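April 30, 2022. Holtell project, bench notes

Carried on with the pick-from-pot task for the end of year demo. Same arm and same two-finger gripper as last time. I had the room until the afternoon lab came in, so these notes are in the order things happened and have not been tidied.

**Start up**

Powered on and homed the arm. Joint 4 complained once about its limit and was fine on the second try. I have had this before and it seems to be worse when the arm has been parked folded over. Park it upright, please, whoever uses it next.

Gripper opened and closed cleanly from the command line. Opening width still reads 2 mm under what the calipers say. The offset is in the config file but commented out, with no note of who did it or why. I have put it back in and pushed to the Birness branch.

The clock on the laptop had drifted against the controller again, so the first few recordings have timestamps in the wrong order. Deleted them and restarted the time service. This needs to go on the start-up sheet.

**Data so far**

Before today we had 1,481 recorded runs across all the tasks. Of those, 187 are for the pot task, and 74 of the 187 were marked bad at the last review. Most of the bad ones fall into one of these:

- finger touched the rim on the way down
- object squeezed out sideways during the lift
- operator stopped early and the run was saved anyway

The last kind is our own fault. The save prompt defaults to yes. I have changed it to no on the laptop, but the change is local and will be lost if anyone reinstalls.

The course handout says up to 900 runs can go in the submission for a single task. We are nowhere near that and I don't think we need to be. I would take fewer clean ones over padding it out.

**Approach path**

Spent most of the morning on this. The old path came in low from the side and then went up and over the rim, and the wrist had to turn a long way in a small space. Changed it to:

1. Rise to the clear height first, fingers open.
2. Move across at that height until over the middle of the pot.
3. Turn the wrist so the fingers close along the long side of the object.
4. Go straight down, slow for the last 60 mm.
5. Close, wait half a second, lift.

Step 4 is still too fast in the code. The slow zone is measured from the base of the pot and it should be measured from the top of the object. With something tall in there the arm is still at full speed when it makes contact. Left a TODO at the top of the function.

Tried the path with nothing to pick, ten times by hand on the step button, and it cleared the rim every time. Then ran it at half speed with the same result. Have not tried full speed.

**Grip force**

Soft things are a nuisance. At the setting we used for the blocks in December the fingers go on closing well after contact. Dropped it to 30 per cent and then to 20. At 20 it holds during a slow lift but slips if the wrist tilts. I would start at 25 and keep the wrist level.

The Pondesstead group use a current threshold in place of a fixed force. Their write-up is in the shared folder. It looks like about a day's work to copy over and I'd like to try it after the demo, with the fixed setting kept as a fallback.

Cleaned the fingertip pads with a damp cloth after each set. Add this to the checklist as well.

**Views and layout**

The recording software shows one large video panel with two smaller ones under it. I kept the laptop on the shelf to the left so that I could check the feeds without walking round the arm. Worth keeping it there, and worth marking its position with tape. If it moves between sessions it moves in the wrist view too, and then the backgrounds in the recordings don't match.

The big panel looks washed out and pinkish. I went through the white balance settings and got it slightly better, then it went back after a restart. Either the setting isn't being saved or the software overwrites it when it opens the stream. Raised it on the Rezende issue list. For now all the pot runs should be done with the same settings, pink or not, so that at least they agree with each other.
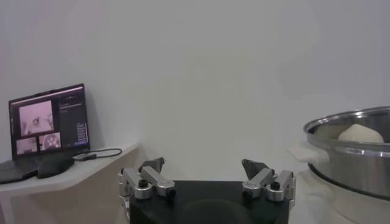

*Notes: M. R., Holtell project*

The handle of the pot is worth watching. It sticks out on the left, towards the gripper, so any path that comes across too low from that side meets the handle before the rim. I have raised the clear height by 40 mm for this reason and written the new value on the whiteboard. If somebody turns the pot so that the handle points away, put it back before recording, or record the lot that way and say so in the run notes. Mixing the two has already cost us one batch.

With the object towards the back of the pot, the "over the middle" point in step 2 is wrong. It needs to be over the object. I can set the offset by hand for now, but that won't do for the demo, where it could be anywhere inside. The overhead view should be enough to find it. A simple brightness threshold won't work well, as the inside of the pot is shiny and the object is pale. Try edges or depth first.

**To do next session**

- Fix where the slow zone is measured from
- Save prompt default, this time in the repo
- Time service and fingertip pads on the start-up sheet
- Tape for laptop and pot positions
- Full speed run of the new path, one person on the stop button
- Go back through the bad runs and see whether any are worth keeping

Arm parked upright, controller off, key back in the drawer. Config backed up to the shared folder under today's date.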